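Linitside Residents' Association
Minutes of the general meeting, 2019-08-31

Present: 12 members, which makes a quorum. Two apologies received.

1. Minutes of the last meeting
Approved with one correction. Under item 4, "Khattak Road" should read "Khattak Lane."

2. Matters arising
The broken gate latch at the north entrance has been replaced. The drain cover next to the bus shelter has not. The secretary has written to the city again and will phone if there is no answer before the next meeting.
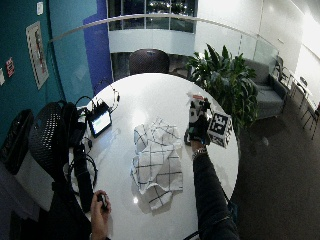

A member asked if the association could replace the drain cover itself. The chair said no, as it is city property. The cones will stay where they are for now.

3. Money
The balance stands at $1000 after payment of the insurance. Dues are coming in slowly. It was agreed to keep them at $20 per household for next year. One member asked for a lower rate for households that join after the summer. This was discussed and left as it is.

4. Shared garden
The tomatoes did well and the beans did not. Plot holders are asked to clear dead plants before the first frost and to leave the paths open for wheelbarrows. The hose on the east side leaks at the tap end. A new washer will be tried first, then a new hose if needed.
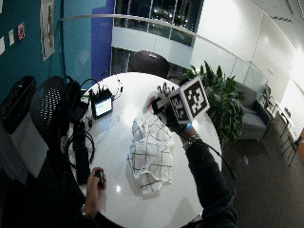 Two plots have come free. They will be offered to the waiting list in order. A member asked if one could be kept as a shared herb bed. Put to a vote and lost, 5 to 7.

The compost supplier, Lomavix, has raised its delivery charge. The garden group will get a price from one other firm before ordering again.

5. Parking on Khattak Lane
Cars are still being left across the end of the lane in the evenings. The trash truck could not get through twice in the past month -- on both days the bins were left full. Members do not want to ask for towing at this stage. A letter will go to every household on the lane, and the secretary will ask the city what it would take to have the curb painted.

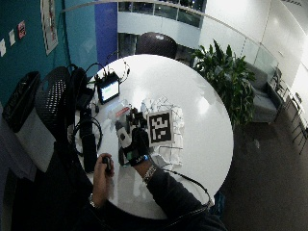
Members were split on a sign. Some felt there are enough signs on the lane already. To be looked at again once the letter has gone out.

6. Newsletter
Nestent will print the next issue at the same price as the last one. Copy is due two weeks before printing. Members are asked to keep notices short and to include a phone number.

7. Winter supper
The supper will be held in December in the hall, as last year.
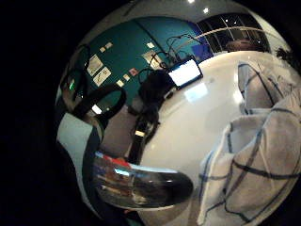
Food will be potluck again, with the association paying for drinks and paper plates. Last year there were three potato salads and no dessert, so a sign-up sheet will go around. Clear bowls with a thick rim, like the one near the edge of the white table, would suit the cold dishes. Hot dishes should come in something with a lid. Please put your name on the underside of anything you want back.

8. Other business
A set of keys was found by the garden shed and is with the secretary.

The date of the next meeting will be posted on the notice board.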